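Rules for hands near the arm when it handles tip racks?

Kurian_bench
posted in Lab automation, January

Hello all. I am in a small lab with one robot arm on a table. It has a three-finger gripper and we teach it to take pipette tips from one rack and place them to another. Only tips, no liquid, no samples yet.

My problem is the rules. We have one page of safety text which came with our first project, and it says "do not enter the workspace during operation". But the person who resets the racks must enter, many times in one hour. So in practice everybody has made his own rule. One colleague presses the stop each time. Another one only waits until the arm looks quiet. I would like to write a proper page before our new students begin, and I want it to be a page they will really follow.

I have these questions in my mind. When is it allowed to put the hand on the table? Is a pause in the program enough? And must the lids of the tip boxes be open or closed when the arm is working? It sounds like a small thing, but we discuss it every week.

Thank you for any advice, also if you only have a sentence from your own lab page.

Nahom Ambaye
replied

I wrote such a page for our group at Musomska, so I will tell you what is in it. English is not my first language, please ask if something is not clear.

First, the risk assessment comes before the page. The usual standards to read are ISO 10218 for industrial robots and ISO/TS 15066 for people working close to them. You do not need to give these to the students, but the person who writes the rules should know them. A robot which is sold as collaborative is not safe by this name alone. The gripper and the object in it are part of the assessment also. 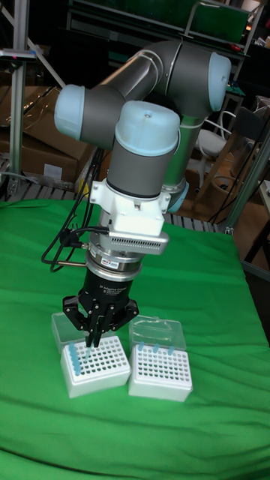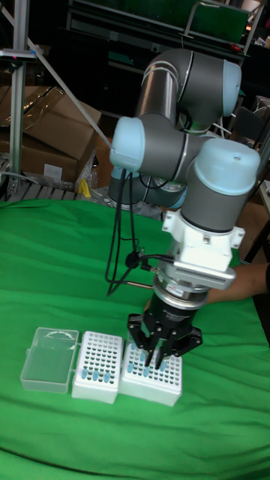
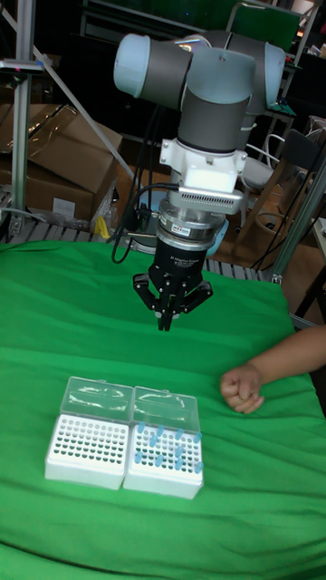 The rule about hands should be one sentence, and ours is: no hand on the table unless the arm is in a protective stop and the person reaching has made the stop himself. A pause in the program is not the same thing. A paused program can be continued by somebody at the computer who does not see the table. Please think about the distances too. In the third picture the fist rests on the cloth beside the right tip box, and the open fingers of the gripper are only about a hand's width above the same cloth. At such a height I want the stop to be active for every person, also for the one who has done it 1084 times.

For the lids, we write "open fully or taken away, never half". A lid standing up behind the rack is okay if it was standing there when the path was tested. If somebody closes it or turns the box, the path must be tested again at slow speed. We use 60 mm per second for this test, but this is our own number from our own assessment, do not copy it.

Some other lines from our page:

The stop button is in reach of the person who resets the racks, not only of the person at the computer.

Long sleeves are folded up or fastened. No bracelets.

Cables on the arm are looked at before the first run. They must have enough length for the wrist to turn but not hang where a finger of the gripper can catch them.

If the racks stand on a cloth, the cloth is fixed at the corners. Ours was pulled one time and all the taught positions were wrong by several millimeters.

After any contact between arm and person, also a light one, we stop for the day and write it in the book.

rostumard_tech
replied

just press the e-stop every time, problem solved. we have done almost 3000 rack changes like this and no accident

Illow
replied

I agree with most of what Nahom wrote, but I would not use the emergency stop for each reset. On our arm it cuts the power, and then you must start the joints again. People become tired of it after one morning and begin to skip it. The emergency stop should stay for emergencies. For normal work we have a safeguard input with a key switch on the table edge. The person turns the key, takes it in the pocket, changes the tips, puts the key back. Resume must be a separate action, so the arm does not begin to move only from turning the key. Ask your supplier how your controller does it and test it yourself, with nobody near.

And for the page: put it on one side of paper, large letters, on the wall where the students stand. Our first version had seven pages and I found it under a monitor.

Kurian_bench
replied

Thank you, this is very useful. I did not know that pause and protective stop are so different. I will ask about the key switch, and I have already written the lid rule on our draft. Nahom, do you let a new student do the resets alone from the beginning, or does somebody stand with him?

Nahom Ambaye
replied

Somebody stands with him for the first 60 resets. After this he signs the page and can do it alone.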